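Ticket 442: Key cards at Wetbridge Apartment Hotel stop working after late check-in
Status: Resolved
Opened by: Front desk, Wetbridge
Handled by: Janka Vondráček
Systems: Ovix (bookings), Torkia (door locks)

Front desk, 7:40 am
Guests who checked in after midnight are coming back down because their cards won't open the door. Red light, two beeps. It's happened in 243 and 343 so far. Recoding the card at the desk gets them in, but then the same card fails again later in the morning. Daytime arrivals are fine!

Janka, 8:05 am
Thanks for the room numbers, that helps a lot. Could you send me the lock log from 243? Hold the staff card on the reader until it blinks green, then plug in the handheld. Please don't recode anything else until I've seen it.

Front desk, 8:30 am
Log attached. The guest in 343 is out until the afternoon, so we can get that one too if you want it.

Janka, 8:52 am
Got it, and what a great log, it shows the whole thing. The lock is reading the card fine and rejecting it as expired. Ovix sends a one-night stay with checkout on the same date as arrival, so a guest who walks in at 12:30 am has a card that was already out of date before they reached the elevator. When you recode by hand the desk software gives it a few spare hours, and then it dies again.

Front desk, 9:10 am
That makes sense. Both were booked for the night before and arrived late. Did something change? We never had this in January.

Janka, 9:26 am
Yes! The hotel day rollover in Ovix was moved from 4:00 am to midnight when the Maeng rate plans were loaded. I've put it back to 4:00 and sent a test booking across to Torkia. The checkout date came through correctly this time. Please cut a fresh card for both rooms and try them at the door.
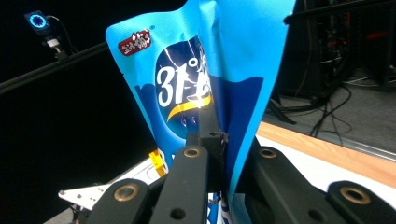

FOLLOW-UP AND CLOSING NOTES

Front desk, 3:15 pm
New cards work in both rooms, tried three times each. So happy to have this one gone.

Janka, 3:31 pm
Love it. I'll leave the ticket open overnight and look at the next late arrivals in the morning.

Janka, 8:10 am
7 arrivals after midnight, 7 good cards, no rejects in the Torkia log. Closing. If anyone loads new rate plans, check Settings > Property > Day rollover afterwards and make sure it still says 4:00 am.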